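Trimusora 6 for Android tablets and phones: frequently asked questions

Last updated March 16, 2022

Trimusora 6 is the new version of the system software for Peltwood phones and tablets. It has been going out in stages. Most of the questions below came in through the help desk, and the answers were put together by Shiuli Herath and Sandamali Matubbar. If your question isn't covered, use the contact form in the site menu.

Which devices can run Trimusora 6?

Any Peltwood phone or tablet that is already on version 5 can move to version 6. If your device is still on version 4, you will need to install version 5 first and then check for updates again. The original Peltwood Mini stays on version 4 and will not be offered either update.

How do I know which version I have?

Open Settings, tap About this device, and look at the line called System. If it starts with a 6, you already have the new version.

My friend has it and I don't. Why?

The update is released to a portion of devices at a time. Tapping Check for updates over and over won't move you up the list. If you bought your phone through Plollport on a plan, the update also has to pass their network testing, and that can add a few days.

How much free space do I need?

You need 6 GB free while the update installs. Some of that is given back once the old files are cleared. If you are short on space, go to Settings, then Storage, and look at Downloads and Offline video first. Those two are usually the largest.

Does it matter how charged the battery is?

Yes. The update won't start below 70 per cent unless the device is plugged in. We suggest plugging it in anyway.

Will I lose my photos or messages?

The update doesn't touch personal files. Back up first all the same, either to your online account or to a computer. Messages are only included in an online backup if you have turned that option on, so check it beforehand. It is under Accounts, then Backup, then Messages.

What has changed on the home screen?

App folders can now be resized. The search bar has moved to the bottom, and you can move it back to the top by holding your finger on it and choosing Position. Widgets from version 5 will carry over, except for the old weather widget, which has been replaced. You will have to add the new one yourself and set your town again.

What is Quiet Hours?

Quiet Hours replaces Do Not Disturb. You can set different hours for each day of the week, and you can choose people whose calls always come through. Alarms still sound during Quiet Hours. Your old Do Not Disturb schedule is not copied across, so write down your settings before you update if you want to keep the same ones.

Can I still use the old keyboard?

Yes, until December. After that it will be removed from the list of keyboards and the new one will be used automatically. The new keyboard has a number row and better Canadian French support. Words you added to your personal dictionary are kept.

I can't find the colour filter settings.

They are now under Accessibility, then Display. The greyscale option is in the same place. You can also add either one to the pull-down menu by tapping the pencil and dragging the button up.

Does the Biswas launcher work with version 6?

It works, but you need the latest release from the app store. Older releases will open and then close again straight away. If that happens, start the device in safe mode, update the launcher, and restart.

My phone feels slower since I updated. Is something wrong?

For the first day or so the phone is sorting photos and rebuilding its search list in the background. Leave it plugged in overnight. If it is still slow after that, restart it and check Settings, then Battery, to see whether one app is using most of the power. An app that hasn't been updated since last year is a good place to start looking.

Bluetooth won't connect to my car any more.

Remove the phone from the car's list and remove the car from the phone's list, then pair them again. Doing only one side often isn't enough. We have had more than 200 messages about this one, and a fix is planned for the next small update.

Can I go back to version 5?

You can within nine days of updating. Go to Settings, then System, then Previous version. After that the old files are deleted and the option disappears. Going back erases anything you have saved on the device since the update, so copy new photos somewhere else first.

Can I put the update off?

Yes. Tap Remind me later and you will be asked again the following week. Security fixes for version 5 will continue for now, so there is no harm in waiting if you rely on an app that isn't ready.

Is it worth updating?

If you use widgets or want separate quiet times for weekdays and weekends, yes. If your phone is mainly for calls and messages, you won't notice much difference day to day apart from the search bar.

Do I have to pay for it?

No. The update is free. Any text message or email asking for payment is a scam and should be deleted. 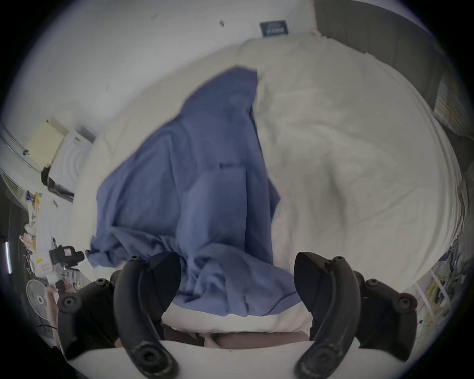

Real update notices only appear in Settings or in the pull-down menu, and they never ask for a password or a card number.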